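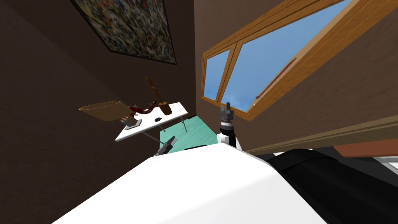 October, gone eleven at night and I'm far too wound up to sleep, because we've got a proper fault at last! Run 583 of the overnight batch on Obura. For weeks it has been little hiccups that vanish the moment anyone looks at them, and now there's one that comes back every single time I reload it. The whole room leans over in the head view, table sloping away down to the left, the window and the painting going with it, and both grippers in view, the right one up with its fingers open as if all were well. I'd put the big tan bowl at the far left end this afternoon, sticking out past the edge of the table, to see how it coped with something awkward, and I did wonder for a minute if I'd upset it with that. I hadn't. I moved the bowl to the middle, ran it again, same lean.

So, what I know. The batch is meant to be 1000 runs of tidying the table, a different muddle of things each time. Up to 582 it was behaving nicely. On 583 the head goes over to one side and the robot carries on as though its head were straight. It then reaches for the cup with total confidence and closes on thin air, a good hand's width off. After that it goes for the bowl and drives its wrist into the table edge, and keeps pushing. That last bit is what got me out of my chair. In the simulator the worst you get is a red line in the log and a table that jitters about, but the same program is due to go on the real one at Wotgate, and the real one pushes a great deal harder than I do.

Rang Trinidad Painemal just before tea. She was marvellous, straight on to it, didn't even say hello properly. Her first thought was the arms, mine was the camera, and we were both wrong (I was wronger). We went through the joint readings together and the neck was reporting zero all the way through while plainly being nowhere near zero. She asked me to turn it by hand to 19 degrees and read her the number. Zero. Turned it the other way. Zero! I actually laughed out loud. The reading had frozen at whatever it was when the run began, and everything downstream believed it.

What we think happened: Ilden, the bit that passes readings between the robot and the planner, drops a joint from its list if that joint is late answering 3 times in a row. Fair enough for a finger. But it hands out the last good number for ever afterwards and doesn't tell a soul. I've read that piece of code a dozen times since the summer and sailed right past it.

Trinidad wants two changes before anything goes near Wotgate. If a reading is stale, everything stops, arms included, no finishing the move first. And there's to be a limit on how long a wrist can push against something that isn't giving. I'd have stopped at the first one, I think, out of sheer delight at having found it, so I'm glad she was on the line. She's writing to Wendevo in the morning to say the trial is put back. I was dreading that part but she thinks they'll be pleased, and she knows them better than I do.

Tried the stale check this evening, very rough, only a few lines. Reloaded 583, sat with my tea going cold, and it stopped dead before the arm had gone anywhere. Lovely! Did it again just to watch it. The push limit is harder and I've no idea yet what number to pick. Too low and it will give up every time it leans on the table to get under something flat.

Still don't know why the neck was late in the first place. I've set the batch going again from 500 with the timings switched on, and the laptop fan is roaring away on the landing. Must ring Mum tomorrow, and find the long network cable.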